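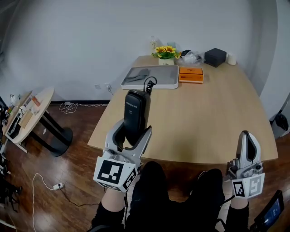 Moving the piano to Cetdale

We closed on the house in Cetdale in May and I have been putting off writing about it until the piano was in. The piano is in now, so I can get the rest down.

It is an upright that belonged to my aunt. It weighs more than anything else we own, and the first mover I called wouldn't quote on it once I told him about the front steps. The second one, Mervin Friesen, asked me three questions over the phone: how many steps, is there a landing, and does the door come off. I liked that. He charged $300 and brought one other man and a set of straps.

They came on a Thursday at eight in the morning. The door did have to come off. I had oiled the hinge pins the night before and it still took a screwdriver and a hammer. They had the piano through the front room and against the inside wall by nine thirty. I had measured that wall twice and there were still only two inches to spare next to the radiator, so we shifted it down toward the hall. A radiator will dry out a soundboard. My aunt kept hers next to a heating vent for years and had the tuner in constantly.

The tuner I found here is Gaétan Campbell, who lives out past Pindley. He told me to let it sit two weeks before he touched it. I waited three. He found the whole thing flat and said he would have to bring it up in two passes, a rough one first and then the proper tuning once the strings had settled. The first visit took most of an afternoon. The second was shorter. Both together came to $200 and he fixed a sticking key in the bass at no extra charge. It was a pencil stub. I don't know whose.

I am not a good player. I had lessons until I was 15 and then stopped, and the book I am working out of now is the same one I stopped in, with my teacher's fingerings still in it. Some of them I disagree with. My hands are bigger than they were and I can reach the tenths she had me roll. What has gone is the reading. I have to name the bass notes to myself one at a time, and by the time I have the chord the right hand has forgotten where it was.

I play for half an hour after supper with the practice pedal down. The neighbors say they can't hear it. The house is on a corner lot and the wall on that side is brick, so I believe them.

The floors are dark and they show every bit of dust, and with bare white walls the front room echoes. A rug is next. I looked at one in Arsenault for $176 that was the right length but too red. My sister has one in her attic she says I can have if I come and get it, and I will probably do that the next time I drive up to see her.

Gaétan is coming back in the fall when the heat has been on for a month. I've written it on the inside of the bench lid with his number.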